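Keeping the peace on the Kirkatley board

Vimala Reddy had the kettle on before I'd even found the doorbell, and we were well into our second cup before either of us remembered that I'd come to ask her about the internet. She has moderated the Kirkatley message board since it was a single page with a green background, and she still reads every new thread before breakfast.

"I started because I wanted to know when the pool opened," she told me. "I asked, and three people gave me three different times, and then two of them had a row. So I wrote to the fellow running it and said, would you like a hand?"

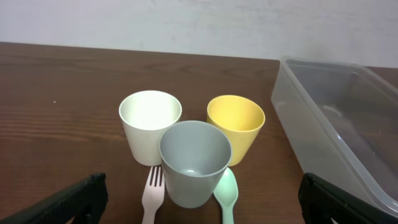
Page 14

The fellow was Godfrey Mussa, who joined us by phone from Bronley, where he moved a few years ago and where, he admits a bit sheepishly, he still spends more time reading about Kirkatley's potholes than his own. He built the board in his spare room on a forum program called Poduval, and for the first winter it had 60 members, most of whom he could have waved to from the footpath.

"I thought we'd talk about the footy and the bins," he said. "And we did, for a good while. Then came the bypass."

Ah yes, the bypass. Anyone who was on the board that July will remember it, and probably remembers what they said, too. One thread ran to 400 replies overnight, and Vimala sat up until two in the morning with a blanket round her shoulders, hiding the worst of them and writing to people one by one.

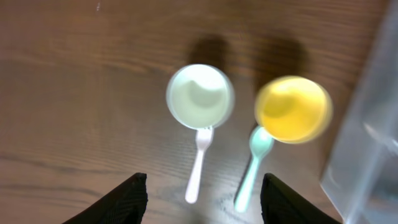
Votes, and why they went

It was after the bypass that they switched off the voting arrows, a decision people still grumble about. I asked whether she'd do it again.

"Oh, in a heartbeat," she said. "You'd get some lovely long post from a person who'd worked on roads all their life, and it would sink to the bottom with four votes, and up the top there'd be a one-liner with 248. I don't mind a one-liner, I've written a few myself! But I want to read the other one as well."

Godfrey took longer to come round. He liked the arrows, and he'd spent a whole weekend getting them to line up properly on a phone.

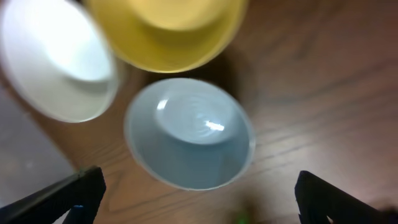 He also worried that people would drift off to Borklow, the bigger regional site, where you can vote on anything that moves. A few did go. Most of them kept both accounts, as far as he can tell, and save their shouting for over there.

These days new members have to wait a day before their first post, and politics has its own room with the door pulled to. Vimala will delete an insult but she always sends a note with it, and she says the notes are the part of the job she'd be sorriest to give up. One man wrote back to argue with her every night for a month and now helps her sort the spam. 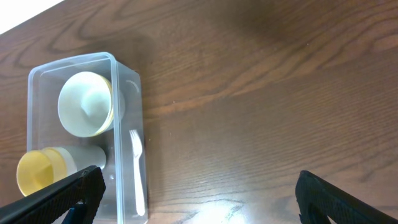

COMMUNITY LIFE

I wondered if she ever takes a holiday from it all. She laughed and said she'd tried, up the coast with her sister, and had lasted until the first afternoon. Godfrey, still on the line, said he'd seen her name come up and sent her a message telling her to go for a swim.

"So I did," said Vimala. "And when I got back there were 100 new posts about a lost cockatoo, and every single one of them was polite."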